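24 July 2021

I spent the evening on the grip fault in my Bavow controller and have a partial answer. The symptom: the jaws close on an object, hold it, then relax with no command on the bus. It shows up on thin parts and almost never on thick ones.

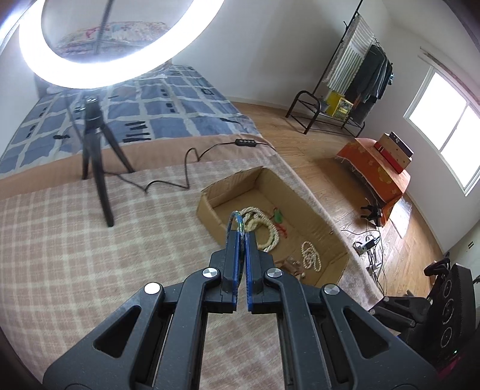

The force estimate comes from motor current, filtered over 20 samples. With a thick part the current climbs early and stays up. A thin blue ring pinched between the pads leaves the jaws nearly shut, and near the closed stop the linkage friction dominates the reading. The controller then decides it has reached the stop, flags "empty" and cuts torque. I logged 300 closures and the flag was wrong on five of them – all on cord or thin rings.

Raising the threshold hides the fault and adds a worse one. At the higher setting the motor pushes against the stop until the Inico driver trips on temperature. After a trip it restarts with the last position command still loaded, so the jaws can move while your fingers are near them. I now clear the command register on every restart. Do this first.

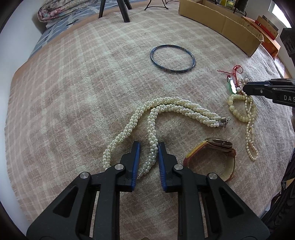 Thambiah wrote that the same flag turned up on a Trendbridge driver, and that checking jaw position alone did not cure it, as the zero point drifted after 3,000 cycles. The suggestion was to re-zero at power-up and compare against that value.
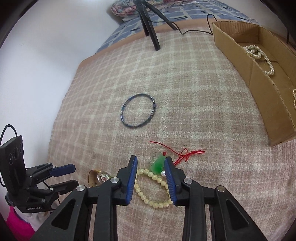
I have added the re-zero step, with a slow close at low torque. The "empty" flag now needs both the position and the current to agree for 20 samples in a row. If they disagree, the controller holds torque at the low limit and reports a fault.

Still open: the drift itself. I suspect the pivot caps, but I haven't pulled the linkage apart yet.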